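# How Orkel Got Off the Bottom of the List

*Published September 30, 2022*
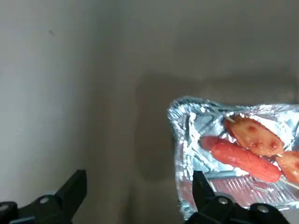
**What does a sustainability rating measure?** Mostly it measures what a company can prove in writing about its waste, energy, suppliers and staff, set against what its competitors can prove.

The word "prove" comes up a lot when you talk to the head of corporate responsibility at Orkel, the grocery chain with 351 stores and, until recently, one of the worst supplier transparency scores in its peer group. She asked to be identified by her job title. Her predecessor gave his name to everybody, she said, and look where it got him.

We met at the company's offices in Teltberg, in a meeting room named after a root vegetable. All the rooms are. Ours was Parsnip. She had brought a binder, a laptop and a second binder.

"People assume we scored badly because we were doing terrible things," she said. "Some of what we were doing was pretty bad. But a good part of the score came from blank boxes. The questionnaire asks, do you have a policy on such and such, please attach it. We did have a policy. It was in a drawer. The drawer belonged to a man who had retired."

The questionnaire, sent out each year by the ratings firm Trano, ran to 24 sections when she took over. Her first act was to print the whole thing, a decision she admits was poor from an environmental point of view.

"I wanted to see how heavy it was," she said.

It turned out that the department had been filling it in the week it was due. One section, on packaging, had been answered with the same paragraph four years running, including a promise to finish a review "by next spring." She has kept a copy of that paragraph taped inside the front cover of the first binder. I asked which spring they had meant. She said the matter was still under investigation.

Orkel buys its own-label goods from 1372 suppliers, and this was where the points were being lost. Trano wanted to know how many of them had signed the company's code of conduct. The answer on file was "the majority." Trano, being a ratings firm, asked for a number.

"So we started calling," she said. "And a lot of suppliers said, sure, we signed that, we signed it years ago. Then they sent us the thing they'd signed and it was a code of conduct for a different supermarket. A competitor's. With the competitor's logo on it. They were very nice about it. One of them asked if we could just use that one."

Could you?

"I read it. It was better than ours."

The new code, which took most of a year, is shorter than the old one and written in words that a person running a tomato packing shed could be expected to finish reading. The legal department took this as a personal loss. Early drafts went over with phrases like "you must pay people for the hours they work," and came back with that sentence spread across most of a page. She sent it back. They sent it back. The version that went out contains the plain sentence, followed by a footnote, and she describes the footnote as a peace treaty.

Outside help came from Ng, a consultancy that specializes in supply chains and, as far as I could tell from its website, mountains. Orkel hired it to rank the suppliers by risk. I asked whether the money had been well spent.

"They gave us a chart," she said, and thought for a while. "No, that's unfair. It was useful. They put the suppliers into high, medium and low, and it stopped us from sending the same forty-page form to a family jam business and to a fish processor with plants on three continents. The jam people had been very patient about the questions on deep-sea trawling."

The high-risk group now gets a site visit. The visits are done by a team of 15, some of whom used to be store managers, a background she prefers to a degree in the subject. A store manager, in her view, can walk through a loading dock and know within a few minutes whether the paperwork in the office has anything to do with the place.

I wondered how the suppliers felt about it.

"It depends on what we bring them. If all you bring is a form, they hate you, and I would too. When we asked for energy data, they asked what they'd get for it, and the first year the answer was nothing - a thank-you email. Now you get a longer contract if you hit your targets. Funny how much better the data got."

Not everything in the second binder is good news. Food waste is down in the stores, but part of the drop came from moving the point where it is counted, a change the company disclosed in a footnote (there it is again). Refrigeration is still the largest item in the energy bill, and the plan to put doors on all the chilled cabinets has slowed down. Store teams say that doors hurt sales. The energy people say they don't. Both sides have a study.

"I've read both studies," she said. "They're the same study."

In August Trano sent over the latest results. Orkel has moved from last in its group to somewhere a little above the middle. The chief executive wanted to announce a "leadership position," and she spent an afternoon explaining that middle was the word for where they were. The press release went out with "significant progress," a phrase she says she can live with on weekdays.

I asked whether any of this changes what happens in a field or a factory, or if Orkel has simply learned to fill in boxes. She didn't seem to mind the question. I got the feeling that she'd been asked it in that building before, possibly in Turnip.

"Some of it is boxes. I'd be lying if I said otherwise. But we found a packing plant where people were paying for their own gloves, and we found it because there was a box that asked about protective equipment and the answer looked strange. They don't pay for gloves now. I'll take the box."

Next year's questionnaire has already arrived. It has a new section on biodiversity, and she has asked for a third binder. The request is with purchasing, which wants to know if the supplier has signed the code of conduct.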